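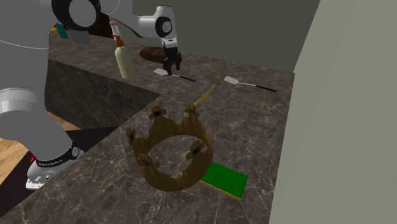
I've been watching televised singing contests since they still read the phone numbers out twice, so when a friend at the studio end of things said I should try Harkance, I said yes before I'd asked what it was. A karaoke machine, as it happens. A grown-up one, with a proper speaker, 2 wireless mics, a little screen for the lyrics and a scoring mode that behaves exactly like a judge who missed his lunch.

I've had it for six weeks now. In that time it has done one fortieth birthday, one wet long weekend at Millport, a Tuesday night fundraiser for the local theatre society and more hours in my own lounge room than I'm going to admit to the neighbours. So I feel I can talk about it.

Let me start with the sound, as that's what you're paying for. It's warm. I know reviewers say that about everything with a speaker cone in it, but most home karaoke gear has a tinny, top-heavy sort of voice that makes even a good singer sound as though they're ringing in from a servo. The Harkance has some body in the lower middle, where most of us live, and it flatters an untrained baritone terrifically. My mate Ismail Benmoussa, who sang in a wedding band all through his twenties and has never quite come home from it, did three power ballads in a row at the birthday and I'll be honoured if I never hear them again, but the machine did him proud.

The microphones are heavier than you'd expect and I like that. A light mic feels like a toy and people sing into it like it's a toy. They pair quickly if you switch the base on first and then the mics (do it the other way round and you'll be standing there for a while pressing buttons, as I was). There's a small echo dial on each one, and I'd suggest leaving it a quarter of the way up. Anything past halfway and you're singing in a swimming centre.

Now, the songs. The catalogue comes through an app called Mosance, which you get free for the first two months and then pay for. It's very good on anything from the eighties and nineties, very good on musicals, surprisingly deep on country, and patchy on the last couple of years of chart pop. My niece went looking for half a dozen current favourites and found two. She also found that the search is fussy about spelling and doesn't cope with apostrophes at all, so type the title without them and you'll save yourself some grief. Lyrics come up in a big clear font, and the colour changes as you go along so you can follow the line. I'd have liked a bit more warning before the second verse on the fast ones.

The scoring is where opinions split in our house. You get a mark out of 400 at the end, built up from pitch, timing and something called presence, which I gather means loudness. Siham Berrada came over with her brother Sherif, and the pair of them are fiercely competitive about everything from lamb shoulders to parking, so you can imagine. Siham has a lovely voice, truly, the kind that makes people put their drinks down. Sherif shouts. Sherif beat her twice. She asked to see the breakdown, and there it was, near enough full marks for presence. We had to turn the scoring off before dessert.

That's my biggest grumble, and I do think it's a fair one. If you've ever sat through a grand final and yelled at the telly when the belter beat the singer, you'll recognise the feeling, and you may not want it recreated in your own home. Happily it's a single switch in the settings, and everything else works just as well with it off. There's also a duet mode which doesn't score at all, and that one got more use at Millport than anything else. Karim Bensaid and I did the whole second act of a musical I won't name, with the rain coming down sideways and the kettle going, and it was one of the nicest afternoons I've had all year.

Battery life is good for 6 hours at a sensible volume, which I tested by forgetting to plug it in at the fundraiser. It got through the raffle, the interval and a very long set from the under-twelves and still had a bar left when we were stacking the chairs. Charging it back up takes all night, mind you. The handle folds flat, the castors are fine on floorboards and hopeless on gravel, and it'll go across the back seat of a small car if you move the passenger seat forward.

I did compare it with the Nasr, which Guangming Tang was kind enough to lend me for a weekend. The Nasr is lighter and louder, with prettier lights, and if you mostly want something for the patio it might suit you better. It has a harder sound, though, and the lyrics are tiny — I was singing with my nose practically on the screen. Guangming disagrees with me on nearly every point and says I had it set up wrong. He may be right about the treble.

The Harkance was $1151 with the stand, so nobody's going to call it an impulse buy. I'd think hard if you only have people round at Christmas. But if yours is the sort of house where somebody always ends up singing, I'd say it earns its spot. Skip the padded carry cover, by the way. The zip on mine went at Millport, and I've been using an old doona cover ever since.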